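Report on the Open Day at the Sakley Workshop, Volilitz

The Sakley Workshop opened its doors to the public on Saturday, November 20, 2021. Our association accepted the invitation extended to its members in the fall, and this report is placed on the website for those who were unable to attend.

The workshop occupies the ground floor of the former Trajkovski printing works, a short walk from the Volilitz bus station. It provides shared benches, hand tools and storage to residents who wish to repair household goods or to sort and pass on usable parts. Membership stands at 300, and the floor area open to visitors measures 430 square meters. Admission was free. Tours left the front desk every 30 minutes and were led by Jae-in Cha, who has managed the workshop since it moved to its present address.

The tour began in the intake room, where donated items are received and logged. Visitors were then shown the paint store and the small library of manuals, and proceeded to the sorting area, which most of our members considered the principal interest of the day. Mixed items are laid out together on a table before they are assigned to shelves. A white timer on a blue cord, an orange and black power tool, a slab of dark gray foam with a grooved surface and a number of small packaged goods were among the items to be dealt with. 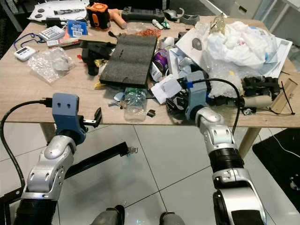
Ms. Cha explained that the workshop applies a simple order of work. Power tools are removed first and set aside for an electrical check. Packaged goods are kept in their packaging wherever possible, as the labels are needed for the stock list. Packing foam is retained and cut to line drawers and tool cases. Loose fragments and caps are left until the end, when the table is swept and the sweepings are looked through once more.

Several visitors asked how items without an evident purpose are handled. They are placed in a holding drawer for one season and offered to members at the February exchange. Anything that remains is taken to the municipal recycling yard. The workshop does not accept paint, gas canisters or mattresses, and visitors were asked to make this known to their neighbors.

Furniture in the sorting area is plain and suited to the work. The tabletop is light in color and stands at a height that allows both seated and standing use. Members of our group with experience in school workshops remarked favorably on the lighting and less favorably on the acoustics, which made the guide difficult to hear from the rear.

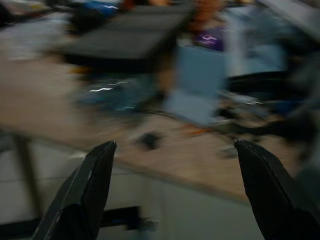
Items on the light-colored tabletop in the sorting area, Sakley Workshop.

The visit concluded in the meeting room, where coffee was served and the Zinum lending scheme was presented. Under this scheme, residents may borrow tools for up to one week against a deposit. Application forms are available at the front desk and may be returned by mail.

The association thanks Ms. Cha and her colleagues for their hospitality. Members who wish to join a group visit in February are asked to give their names to the office, stating whether step-free access is required.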